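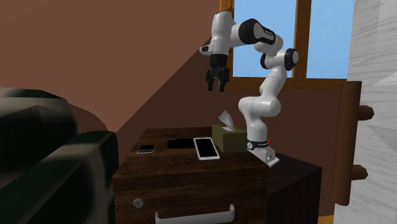 ok so the shrimp tank. a few of you asked how it's going after I moved to Hisunbridge, so here's a thread

The tank itself is 6 gallons. I know, I know, small. But I rent, and the floor in this place slopes toward the kitchen, so I'm not putting anything bigger on it!

Cherry shrimp only right now. I had a betta in there at the old apartment and he was a menace (beautiful, but a menace). He lives with my friend Rungnapa now and has his own tank with a big piece of driftwood he guards all day

Biggest surprise with the move was the water. My old tap was soft. Out here I got a TDS reading of 400 straight from the faucet and just stood there in the kitchen staring at the meter

So now I cut it with distilled and test before every water change. Kind of a pain, hauling jugs up the stairs, but I lost 3 shrimp in the first week and I really don't want to do that again

Plants: java moss, one anubias that refuses to die, and some floating stuff I got from Chaimongkol, the little fish store by the bus depot. They threw in an extra handful for free. It has now doubled and I'm giving it away, please, somebody take some

Filter is still the old Drallasard sponge one. Squeeze it out in a bucket of tank water, put it back, done. I tried a fancier hang-on-back filter last year and it kept slurping up babies even with the mesh on, so never again

oh and BABIES. Saw the first ones in March, tiny clear specks all over the moss. I called my sister at 11 at night about it and she was not as excited as I was

Someone asked about feeding. I do a little blanched spinach, and a pellet every other day, and I pull out whatever's left after a couple hours. They'll swarm a slice of zucchini like it's a concert

Next up is snails, maybe? Just one nerite. If you keep them with shrimp in hard water tell me how it went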